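Two-Arm Bench Build: Frequently Asked Questions

2020-06-22
By Hema Varma

Print this page | E-mail this page

These are the questions we get most often about the two-arm bench in the Gilholm shared workshop. Mebrat Endale did most of the mechanical work and I did the software. We model the bench in simulation first and change the real one afterward.

Two views from the simulated bench, with its green table and black arms:

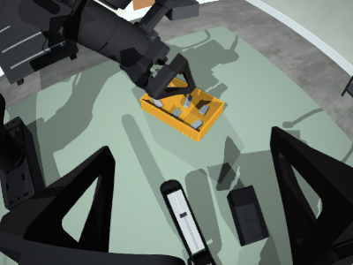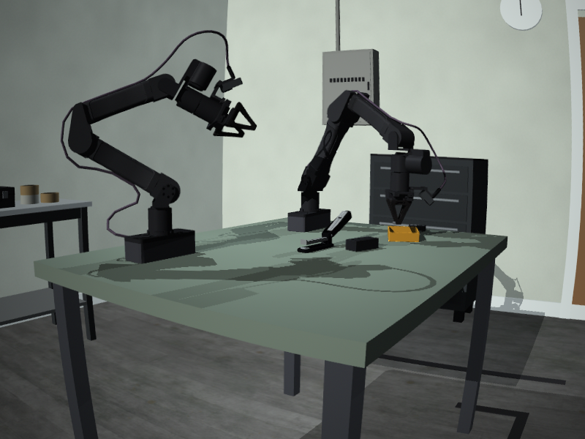 How long did the build take?

The first arm was moving after 11 evenings. The second went faster, as the brackets were already drawn and we knew which screws to order. Tuning took longer than the assembly of both arms together, and we are still changing things.

Do I need a simulator to build one of these?

You can build the arms without one. We started that way and stripped a gear in the first week by driving the elbow into the table. After that we set up the model, and every new motion now runs there before it goes to the hardware. An older desktop with a decent graphics card handles it.

What power supply do you use?

Each arm has its own 24 volt supply, fused separately. We tried sharing one supply and the second arm dropped out whenever the first one lifted quickly. Keep the supplies off the tabletop and put the emergency stop where you can reach it from a chair.

Where did the parts come from?

The motors and bearings are from Skurnari. The motor controllers are Clular boards, bought used. Mebrat printed the brackets on the workshop printer - the files are in the shared folder, and the version marked "old elbow" should not be used.

What did it cost?

Printed parts came to $209 in filament, including the failed prints. I have not kept a proper total for the motors, and used prices change too much for mine to help you.

How do I keep cables from snagging?

Leave more slack than you think you need at the elbow and the wrist, then move each joint by hand through its full range with the power off. If a cable goes tight anywhere, fix it before you go on. We use soft ties - hard zip ties cut into the jacket.

How do you test a new motion?

We run it 100 times in simulation with the objects moved a little each time. If it passes, we run it on the real arm at low speed with one person at the stop button. Full speed comes last, and only with everyone back from the bench.

Can I use the Devadiga controller software instead?

It should work if your boards accept position commands. We used it for the first arm and switched when we needed both arms on one clock. The setup notes for it are still in the folder but I no longer update them.

Can I come and see it?

Members can use the bench whenever the workshop is open, after a short safety session with Mebrat or me. Guests need to come with a member. Bring closed shoes and tie back long hair.

Print this page | E-mail this page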